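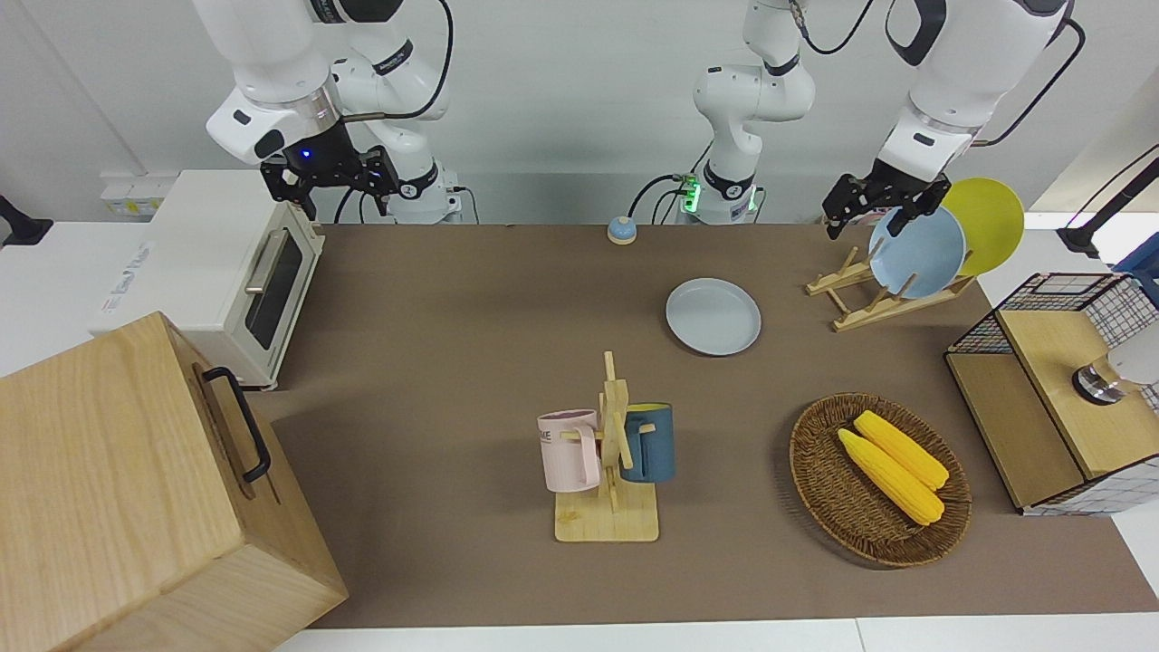 Itcombe, July

Search this site Search Go

Tulance Counted Cross-Stitch Kits: Progress Report to Cirnard, Phase 2

This report covers work on the Tulance kits from the close of the last reporting period to the end of June. It follows the headings in the funding agreement, except that fabric and thread have been split into separate sections. The two were treated as one work package in the original plan, and the problems met in each have had little in common.

Status

The chart redesign is complete. The thread card redesign is complete apart from the printed numbering, which is discussed below. Fabric supply is behind plan. The pilot batch has been packed and sent out, and returns are still arriving. Spending is within the approved budget, with an underspend on fabric that will be used in the next period if the second delivery is accepted.

Fabric

The pilot kits use 14-count cotton fabric woven by Gündoğdu. The specification calls for an even count in both directions, a medium starch finish, and a shade close to antique white. The first delivery met the specification for shade and finish. The count was even along the roll and slightly tight across it, so that a square design stitched on this fabric came out narrower than it was tall.

The difference is small on a bookmark or a greeting card panel. It matters on the border designs, where the stitcher may be fitting the finished piece into a ready-made frame. The larger designs were also affected to the point that the printed finished size on the box would have been wrong. We considered correcting the printed size and using the fabric as delivered. This was rejected. A stitcher who later buys a replacement piece of fabric elsewhere would get a different result from the same chart.

Gündoğdu agreed to weave a second lot. The mill reports that the fault came from the tension during finishing and that the weaving itself was sound. Samples from the second lot have been received and measured in the same way as the first, unstarched and starched, and the count is within tolerance in both directions. The full delivery has not yet been received. Fabric from the first lot was used in the pilot for small designs only.

Edges are a separate matter. The fabric in the earlier kits was cut with straight blades and frayed in handling. Fabric in the pilot kits was cut with a pinked edge. Fraying is reduced, though the pinked edge takes up a little of the margin, and the cutting size has been increased to allow for it. Overlocked edges would be better. They were priced and found to be too costly for a kit in this price range.

Thread

Each kit contains six-strand cotton, cut to length and mounted on a punched card. In the earlier kits the lengths were bundled together, with the colors to be sorted by the stitcher against a printed list. Complaints about sorting made up the largest share of customer correspondence before the project began, and most concerned pairs of close shades, particularly the grays and the blue-greens.

Threads on the new card are sorted before packing. Each hole carries the chart symbol and the shade number next to it. Close shades are placed on opposite sides of the card. This was a late change. The first layout followed the order of the color list, dark to light within each family, and it put the most easily confused shades side by side.

Card stock was increased in weight after the holes tore on the first samples. The heavier card does not tear, but it takes ink less evenly, and the small numbers in the corner of the card are faint on a proportion of the stock. We have asked the printer for samples with a heavier typeface and for samples on a coated version of the same card. The coated card may be slippery enough for the threads to work loose in transit. It will be tested before a choice is made.

Thread quantity was recalculated for every design. The old method counted the full crosses in each color and added a flat allowance. It did not treat backstitch separately, and it made no allowance for a color scattered widely across a design, where more thread is lost in starting and finishing. The new method adds an allowance for each separate block of color. Outline colors have increased in nearly every kit. A few background colors have decreased. 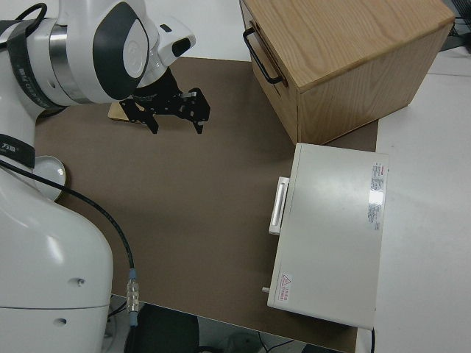

One further point on quantity concerns strand use. The instructions call for two strands for full crosses and one for backstitch. Some stitchers use three strands on 14-count fabric for better coverage, and they will run out whatever method we use. The instructions now state plainly that the thread supplied is enough for two strands. We do not propose to increase the supply to cover three.

Charts

The charts have been redrawn at a larger scale. Each design is now printed across several sheets where it was previously fitted to one, with a shaded overlap at each join so that the stitcher can check position when moving between sheets. Center marks are printed on all sheets that contain a center line. The heavier grid line falls on every tenth square, as before.

Symbols were reviewed as a set. The old charts drew on a standard symbol font and assigned symbols in the order in which colors were added to the design, with the result that similar shapes could land next to each other. The new set excludes pairs that were confused in the desk tests: open and filled versions of the same small shape, the letter O and zero, and the two diagonal slashes. Symbols are now assigned by hand for the main colors in each design and automatically for the rest.

Color charts were requested by many stitchers and were tried at the sample stage. A color block behind the symbol helps the eye find large areas, but darker blocks made the symbols harder to read under a lamp. The pilot charts are black on white. A tinted version, with colors lightened to keep the symbol legible, is being prepared as a download and will not be printed in the box.

Backstitch lines are printed in a separate weight for each outline color. Where more than two outline colors meet, line weight alone is not enough, and a broken line has been introduced for the third. There are few such designs in the range. We would prefer to simplify those designs at the next revision.

Instructions

The instruction sheet was rewritten. It now begins with finding the center of the fabric, followed by separating the strands and making the first stitch. Material on washing and pressing has been moved to the back. The French knot diagram was replaced after stitchers in the desk tests wound the thread in the wrong direction when following it. The replacement diagram has not been tested to the same degree.

The left-handed diagrams are mirrored copies of the right-handed ones. It was suggested that they be drawn fresh, with the working order of the stitches also reversed. This has been done for the full cross and for backstitch. The other stitches remain mirrored for now.

Pilot batch

The batch consisted of 936 kits. Of these, 300 went to registered home stitchers who agreed to complete a record sheet while working, and the remainder went to shops in the usual way with a short reply card in the box. The record sheet asks for the date each page of the chart was finished, any color that ran short, any symbol misread, and the finished size of the stitched area.

So far 103 completed record sheets have come back. The return is in line with expectations for this stage, given the time a design takes to stitch, and it is weighted toward the smaller designs. Findings on the larger designs should be treated as provisional.

On the sheets received, thread shortages are rare and fall mainly on the lightest neutral shades. Two explanations are possible. The allowance for scattered color may be too low at the pale end, where stitchers may be discarding soiled lengths, or the cut length on those cards may have been short. Retained cards from the same packing run are being measured.

Symbol errors are reported less often than in the desk tests of the old charts. The comparison is not a strict one. The desk tests used a passage chosen for its difficulty, and the record sheets cover whole designs.

Several stitchers remarked that the overlap shading between sheets was mistaken at first for a stitched area. The shading will be lightened and a note added in the margin. Reply cards from the shops are few and concern the box more often than the contents. The most frequent comment is that the box cannot be closed again once the fabric has been unfolded. A slightly deeper box would solve this and would raise the postage band, so it has been set aside.

Changes to the plan

The release of the larger designs has been moved back until the second fabric lot has been delivered and measured. The smaller designs are not affected. The needle supplied has been changed from a size 26 to a size 24 tapestry needle, which is easier to thread and suits the fabric count. No change in cost results.

We request approval to transfer the unspent part of the photography budget to card printing. The finished-piece photographs for the box fronts were taken in fewer sessions than planned. The transfer would cover the coated card samples and a second set of plates for the numbering.

Work in the next period

Measurement of the retained thread cards comes first, as the result decides whether the allowance table is to be changed before the next packing run. Card samples will then be tested in transit conditions, packed in the current box. The tinted charts will be released as each design is checked. Returns from the pilot will continue to be entered as they arrive, and a full table by design and by color will be supplied with the next report.

Outstanding from Cirnard: a decision on the photography transfer, and comments on the draft box text sent with the previous report.

This site uses cookies to remember your settings. By continuing to browse you agree to their use. Accept Manage settings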